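Laundry notes: sorting at the bedside

The linen and laundry pages of this newsletter have so far dealt with machines, detergents and drying rooms. This item covers the stage before all of that, the sort, which in most of the Lashari flats is done in the bedroom with the bed as the work surface. The notes apply equally to the larger Prisby units, where the bedrooms are bigger but the habits are the same.

Sorting method

Two colour groups are enough for an ordinary household load: darks and whites. Mid-tones go with the darks at 30 degrees unless the label says otherwise. New dark cotton is the exception and should be washed alone for the first two or three cycles, as the loose dye comes out mainly in that period.

The darks go straight into the basket. The whites stay on the bed until the basket has been emptied into the drum. The reverse order also works, but dark fibres left in the basket transfer readily to white cotton, and a basket used for whites second needs to be wiped or shaken out in between. A household with two baskets can ignore this paragraph.

Sleeves should be pulled the right way out before washing, with the exception of printed garments, which are washed inside out. A twisted sleeve holds detergent in the fold and comes out of the spin still twisted. Buttons at the cuff should be undone. Zips should be closed.

Care labels are read at this stage and not at the machine, where the light is usually worse. On thin white fabrics the label to look for is the one giving the maximum temperature; a good many are limited to 40 degrees and will not take a hot wash without some loss of shape. Where the label has been cut out, treat the item as a 30 degree wash.
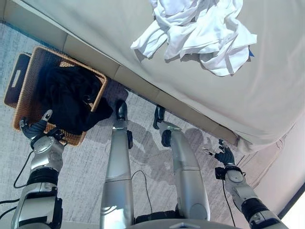
Darks in the wicker basket, whites still on the bedspread.

Baskets

Woven baskets remain the most common type in the flats. They let air through the sides, which matters if damp items are left in them, and the rectangular pattern stands flat against a bed base or wardrobe. A cutout handle at each end is preferable to a loop handle for carrying a full load, as it does not swing.

The usual fault is overfilling. Clothing that bulges over the rim will drop on the way to the machine, and the weight falls on the handles, where the weave fails first. Fill to just below the rim and make a second trip.

Broken strands should be trimmed flush with small cutters and the cut end rubbed down with fine paper. A strand left standing will pull threads in knitwear. Where the basket is used for delicate items, a washable cotton liner is worth fitting. The Clokinitz liner stocked in the ground-floor store is held by a drawcord under the rim and comes in one size, which fits rectangular baskets up to 33 cm deep. It can be washed with the darks.

Baskets should not be stored in the bathroom. Natural weave takes up moisture and will mark with mildew along the base, where it is least likely to be noticed.

Protecting the bed

A pale bedspread shows lint and dye marks more than any other surface in the room. Keep dark items off it entirely if they are new or damp. Whites do no harm, but belts, pens and coins should come out of pockets before anything is put down.

Upholstered bed bases collect lint along the seams between the panels. An upholstery nozzle run along each seam once a month is sufficient. Do not use a stiff brush on padded panels, as it raises the surface of the cloth. Carpet next to the bed should be done at the same time, including the strip normally covered by the basket.

Load sizes

The machines in the shared laundry are the Nangate 18, reference 774 on the door plate. The cotton programme is meant for a full drum, with a hand's width left clear at the top. Synthetics should be loaded to half. A single medium basket filled to below the rim makes one cotton load or slightly less.

Spin speed for mixed darks should be set at 1000. Higher settings save little drying time on this machine and leave hard creases in thin cloth. Whites in heavy cotton will take the higher setting; thin white tops and shirts will not, and should be spun with the darks setting and hung at once.

Liners are available from the store between 8 and 10 in the morning. The next item in this series covers drying racks and will appear in the November issue.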